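Controller works in the menu but not once the game starts?

Posted by gruk_fan22 in Sterley Help > Game software > Controllers

Hi all, hoping somebody has run into this before. I put Pindari on my desktop last week so I could play some of the old handheld games I grew up with, and the first evening went great. Then I plugged in a USB controller and now I can move around the Pindari menu with it just fine, but as soon as a game loads the buttons do nothing. The keyboard still works in the game. I've unplugged it, restarted, tried a different port, and wiped the settings folder (which I regret, I had all my colors set up).

My desk machine is a few years old, and the controller is a plain Grukura one, the wired kind. I also have the Molefe launcher installed for my newer games, if that matters. It starts up with the computer.

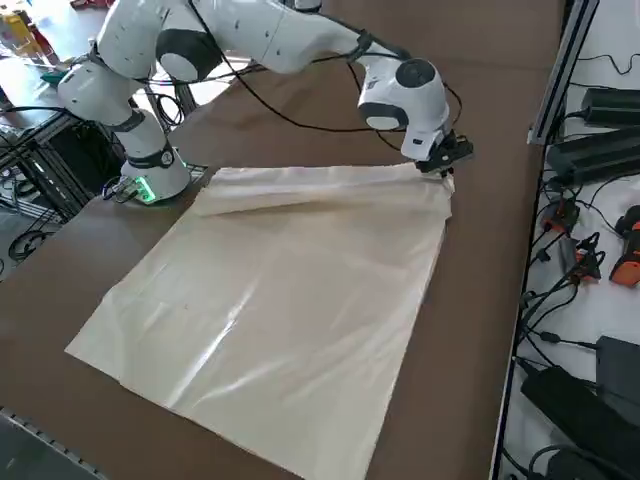

2 replies - sorted by oldest

tapedeck_molly

Did you update the driver? Mine did something like that in January and a driver update fixed it. Or it might have been the cable, I did both on the same night.

half_a_save_file

Hi! I'm pretty sure this is the Molefe launcher, and I lost a whole weekend to the same thing, so you have my sympathy. Molefe has a setting called "desktop controller support" and it's on by default. What it does is grab your controller and pass it along as a second, made-up one. So Pindari sees 2 controllers. The menu listens to all of them, but the game only listens to whatever is set as Player 1, and if that's the wrong one you get nothing.

First thing, quit Molefe all the way. Closing the window just sends it down to the tray, so right click the little icon there and pick Exit. Then start Pindari with the controller already plugged in and load a game. If the buttons work, you've found it. Go back into Molefe later, open Settings, then Input, and turn desktop support off. You may need to turn it back on for some newer games - I only have two that care.

If it still doesn't work, open Input in Pindari and look at the Player 1 dropdown. Pick the entry with the Grukura name and map the buttons again, all of them, even the ones that look right. Hit Save before you leave that page, it won't ask you.

About your colors, check if there's a folder called "backup" next to the settings one. Pindari put one there for me when I updated, and I got my theme back by copying the theme file over. No promises, it depends which version you have. I'm on 28 and I think the older ones didn't do it.

gruk_fan22 (original poster)

It was Molefe!! I never would have looked there. Buttons work now, no remapping needed. There was no backup folder though, so I'm redoing the colors tonight.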